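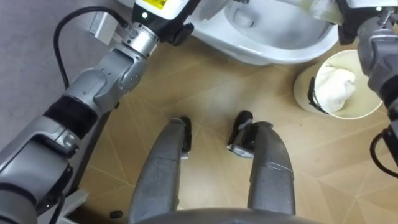 2 min read

Clundine widens its bathroom trial, with the toilet still the hard part

Nov 29, 2022

Clundine has moved its household chores programme on to toilet cleaning, the task that most of its rivals leave until last. The company wants a two-legged machine to wipe the outside of the bowl with a cloth, scrub the inside with an ordinary brush and put the brush away, using the same fittings and tools a person would use.

The work is being run to a test schedule drawn up with Botham, a contract cleaning firm, which supplied 219 timed records of its own staff doing the job in hotels and offices. The schedule breaks a full clean into 118 steps. Each is scored separately, and a step only passes if the machine completes it without an operator taking over.

Cloth work scores best so far. A folded cloth forgives small errors of position, and the outer surfaces of a toilet are smooth and mostly convex.

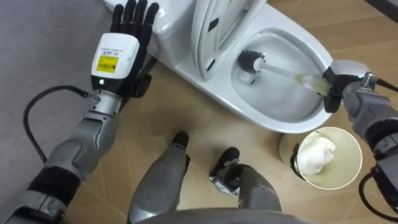

The brush is less forgiving. Contact happens at the far end of a long handle, so a slight turn at the wrist becomes a large movement at the bristles. Press too lightly and the head skates over the glaze - press too hard and the handle twists in the grip. Clundine limits the force at the wrist and accepts a slower stroke. Botham's view is that speed can wait, but that missed patches under the rim cannot.

Balance adds a second problem. The machine has to lean from the hips to reach, and each push against the bowl is a push back through the legs. 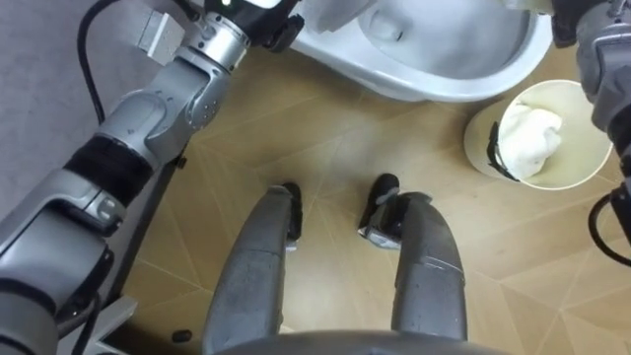

Feet, bowl and bin at close quarters in the test bathroom.

Foot placement is therefore planned before the arms move. In a room this size there are few good places to stand, and a bin in the wrong spot can rule out the best of them.

Grultholm, which makes a wheeled cleaning machine for public washrooms, has taken the other route and fits a fixed spray arm. Its unit in Cáceres has been in service since March and has logged 3027 cleans, though it cannot handle loose tools and needs a wide doorway.
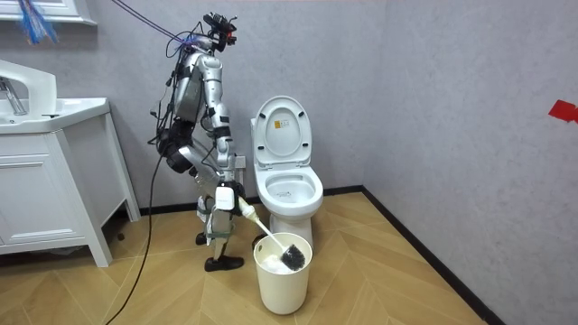
Returning the brush counts as three steps in the schedule and has the lowest pass rate of any group. Clundine plans 2000 further runs before it offers the system for a paid trial. Neither company has given a price.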